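Two-arm laundry helper: setup notes and tips for a small room

Ulstead shared workshop, tips page
Last updated September 7, 2024

Most of the trouble in a laundry build comes from the room and the clothes. The arms do what they are told. These tips come from the Gulia build, which picks up clothing, holds it up and puts it away, and they should carry over to most two-arm machines on legs.

Start with the floor. Short carpet is fine for walking, but stripes can confuse a cheap depth camera. If the floor seems to jump in the depth view, move the lamp before you touch the software. Light coming in low from one side is the worst case.

Keep stand bases and legs out of the walking path. A thin black leg on a gray carpet is easy to miss in the map. Mark it by hand as a keep-out area and add 2 inches on every side. Put weight in the base of any coat stand the machine will work near, then push the pole with one finger. If it rocks, add more.

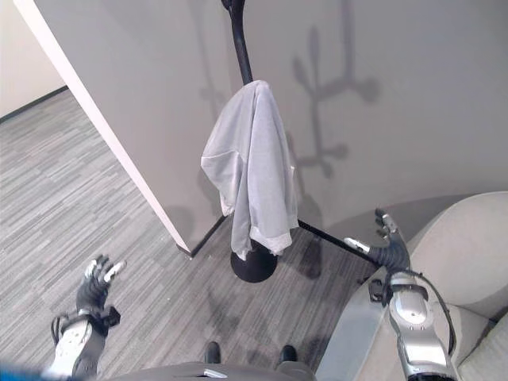 Cables are next. Leave enough slack at the wrist for a full turn, and tie the loop farther back on the forearm. A loop that is too long will catch on hooks and chair arms. Run each wrist to both ends of its travel with the power off and watch the loop the whole way.

Fingertips wear faster than anything else. Wipe the pads with a damp cloth after each session and let them dry. Lint makes them slick. We keep spares in a jar from the Mukgate parts shelf, and a set lasts up to 65 sessions on cotton.

For zip-up tops, grip the fabric beside the zipper and keep the fingertip off the teeth. Take the second grip high, near the hood, where the cloth is thicker. Set the closing force on an old towel first. Loose sleeves and drawstrings swing, so slow the lift down and wait before the next move.

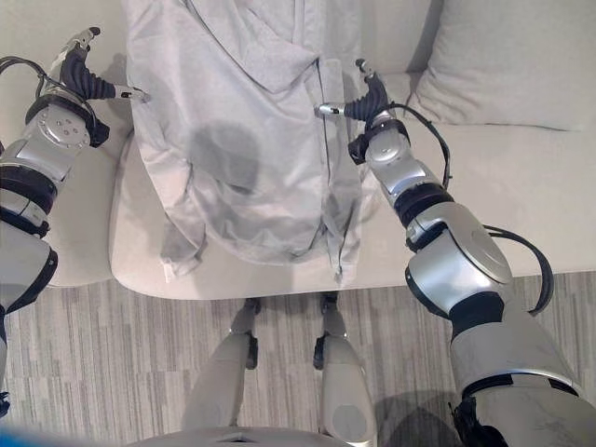 Use a soft surface for practice. A couch seat is a good height and does no harm if a grip slips. Take off throws and anything with fringe.

Turn pockets out before you start. A coin or a pen changes how the cloth hangs and can jam a finger joint.

Write down the settings each time you change them. The Dumitrescu controller drops its saved grip values when the battery is pulled, and we lost most of January's tuning that way. Values for knits are on card 9 in the drawer under the charger.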